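Acta de la reunión de noviembre, sala de Idum

Asistentes: Xiaoyan Fan, Zawadi Waweru, Ilari Kemppainen y Boyang Lü, que toma nota. Lingyun Shao se excusa y manda recuerdos a todos.

Empezamos a las 9, con café y con las galletas que trajo Zawadi (gracias otra vez, volaron).

1. La mesa. Xiaoyan agradece a la casa Dunmore que nos la dejara a tan buen precio y cuenta que está contenta con el tono claro de la madera, que da mucha luz a la sala. Se habla largo y tendido de la marca oscura que tiene la superficie y de si conviene tocarla o dejarla en paz.
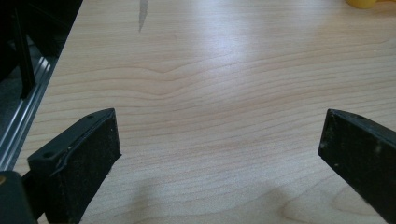
La veta de la mesa y la marca gris parduzca.

Ilari propone probar primero con un paño y jabón suave, y a todos nos parece sensato. Un tablero nuevo costaría 370 euros y en la partida de mobiliario quedan 300, así que por ahora se descarta.

2. El cuenco y lo demás. Zawadi pide que el cuenco naranja se quede siempre en esta sala, porque la última vez acabó en Flindholm y tardamos lo nuestro en recuperarlo. La pieza blanca con forma de hueso se guardará con él. Se aprueba con mucho cariño y sin votos en contra.
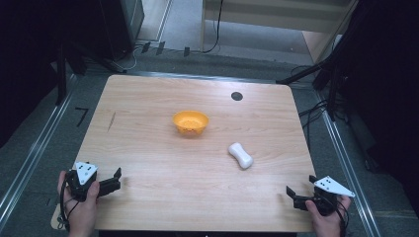 Boyang recuerda además que conviene recoger los cables del suelo al terminar, sobre todo los negros, que se enredan con una facilidad pasmosa. Ilari se ofrece a traer unas bridas de Pliklow.

3. Ruegos y preguntas. Xiaoyan pregunta por la moqueta gris; queda pendiente pedir precio de limpieza.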